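Home Programmes Reports Contact

Filed under: Equipment funding / Progress updates

Clindcombe garment handling project: July report to the Norov fund
Prepared by Wanpen Rattanakul

Money first, as I'm told that's the page people read.

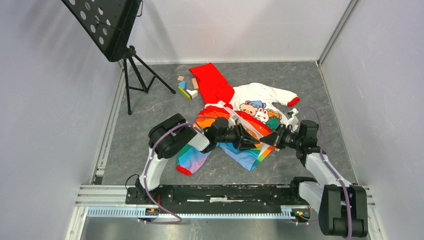

The second arm was the largest line in the budget and it's now paid for, so you'll hear no more about it from me. What's left is the small stuff, where budgets go to die. We allowed for grippers, cabling and mounts under one heading called "sundries". I wrote that heading, and Ross Dunbar has been kind enough to bring it up at every meeting.

Spending since the last report:

Spare gripper fingers, 12 sets: ordered from Ollance, delivered
Replacement cable and guides: $70
Wrist bracket, second unit: $2,799, quote accepted Friday
Children's clothing, second-hand: $38

The clothing remains our best value by a wide margin. Jackets and sweatshirts behave quite differently when two arms try to share them, and Theerawat Petchrat has asked for more with long sleeves and loud stripes. The stripes make it easier to tell which end of a sleeve you've got hold of. I have approved this without a business case.

Folding is behind plan. Picking up and spreading are on plan, or near enough that Fongchan Suksawat will sign for them. Overlapping garments are still the sticking point – the arms can't be relied on to take the top one and leave the other where it was – and we'd like to move four weeks from the demonstration phase to cover it. No extra money is needed for that, only your blessing.

We do have one request. The Fu controller licence comes up for renewal before the next instalment lands, and Nipon Klinhom would prefer not to put it on his own card again. Could the instalment come forward by a month? He has kept the receipt from last time and mentions it often.

Next report in the usual format, with "sundries" broken out by item.

We use cookies to remember your preferences. Accept Manage settings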